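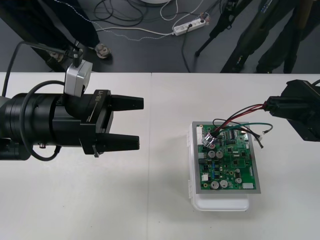 Weekend kitchen help wanted, Girkislow

Small cafe at the top end of Girkislow, next to the Ternine bus stop. We need 2 people for the kitchen, start in April if you can. Washing up, veg prep, soup, sandwiches, then more washing up. No experience needed – we'll show you.

Hours are 3 till close, so normally done by eight. Longer shifts in the summer if you want them. Paid breaks, a hot meal, share of the tips. Uniform is an apron, bring your own shoes (flat, closed toe, no canvas please).

You'd be good for this if you turn up on time, can lift a sack of spuds and don't mind being talked at over the radio. Food hygiene certificate handy but not a must, we pay for the course.

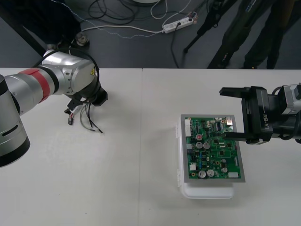 Must be 16 or over. Students fine, retired fine. If you live out at Vindomville check the last bus before you apply, it goes earlier than you'd think and we cant run people home every night.

To apply – no CV needed. Just a few lines about you, which days you can do and a number we can ring. Drop it in at the counter or post it through the door at Awad House, marked for Soudabeh Azimi. Trial shift is two hours, paid. We'll get back to evryone by the end of the month.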